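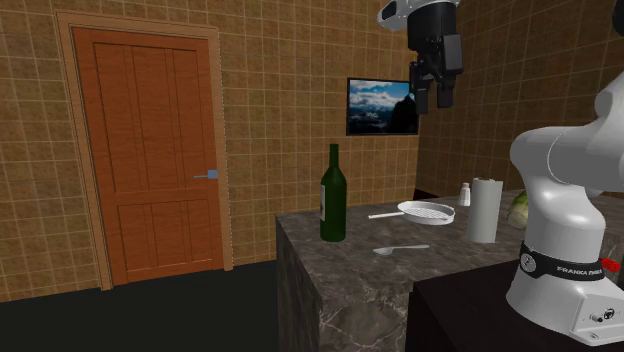
Subject: Re: Sound crew meal breaks on the Grultmont shoot

From: Yolotzin Salinas
To: Local crew list

Hi Shigeru, and hello to everyone else reading along,

Thank you so much for writing this up, and for doing it after what I know was a very long night! I was on the Aguirre job all last month, so I only caught bits of this from Dayana at the coffee cart.

Shigeru Ichikawa wrote:

> We wrapped at 2 in the morning and the second meal
> never came. Production says the penalty doesn't apply
> to sound because we were "on standby." Has anyone
> on the list had this before? By my math they owe the
> three of us $1,393 between us.

Yes, I have, and it was the very same wording. On the Staten pilot they told my boom operator that standby time didn't count toward the meal clock, and we very nearly let it go (we were tired, and it was a nice crew otherwise, with lovely people in wardrobe). But Kwok-wai Yen at the office looked at our deal memo with us and found that standby was paid time, so the clock had been running all along. They paid us $2,154 in the end, though it did take until April and more phone calls than I care to remember.

So please send Kwok-wai your time cards and the call sheet, and the standby text message too if you still have it. You have 30 days from the wrap date to file, so don't sit on it. If your cards were changed after you signed them, say so in the first email. Ours had been, and we only mentioned it later, and that slowed everything down.

Also, does anyone still have Nicanor Villalobos's blue wireless case from the Gaden stage? He's been asking very politely for weeks now.

Warmly,
Yolotzin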